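Juin, 23 h 15

Rentré tard. Journée entière sur la cuisine simulée, la variante avec le mur de briques blanches et la colonne en bois. Il nous faut 2000 démonstrations pour le premier entraînement et on en est loin. Mwangi Temba voulait lancer l'apprentissage tout de suite avec ce qu'on a, pour voir. J'ai dit non. Il le fera sans doute quand même cette nuit sur une petite partie du jeu.

Le matin a servi à régler la télécommande. Le retard entre ma main et le bras était pénible, on dépassait la cible à chaque geste fin. Kimutai Ondieki a trouvé un filtre mal réglé dans Dindudach, il l'a coupé et c'est devenu utilisable. J'ai repris les enregistrements vers la fin de la matinée.

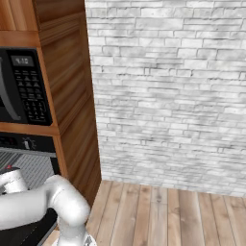

La règle qu'on s'est donnée avec Pradine tient toujours : une démonstration ratée est gardée, mais étiquetée à part. Pradine veut des hésitations et des reprises dans le jeu, pas seulement des trajectoires propres. Je suis d'accord sur le principe, mais l'étiquetage prend plus de temps que l'enregistrement. Il faut revoir chaque épisode, marquer le début et la fin du contact, puis écrire la consigne en une phrase. J'ai fini par écrire toujours la même, ce qui ne vaut rien non plus. Demain je demanderai à Kimutai de les reformuler.

Autre souci, l'horloge du micro-ondes. Elle affiche 4:10 dans les épisodes que j'ai rouverts ce soir. Mwangi pense que c'est sans importance, moi je préférerais la faire varier - un modèle s'accroche à n'importe quoi.

L'après-midi, travail autour du four, porte ouverte. C'est la partie difficile : la pince doit venir près de la porte sans que le poignet touche le montant. J'ai fait 3 séries de 5, avec une pause entre chaque parce que l'épaule me tire.
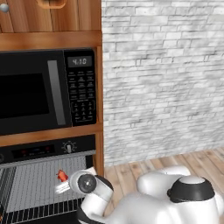 Four ouvert, la pince près du petit objet rouge et du blanc.

Were a demandé par message si on pouvait livrer un premier lot avant la fin du mois. J'ai répondu que oui pour les placards, pas pour le four. Pas encore de réponse.

À faire demain : vider le disque de Ristonau, il est presque plein, et relire les étiquettes d'hier avant d'en ajouter d'autres. Penser aussi à rapporter le coussin pour la chaise.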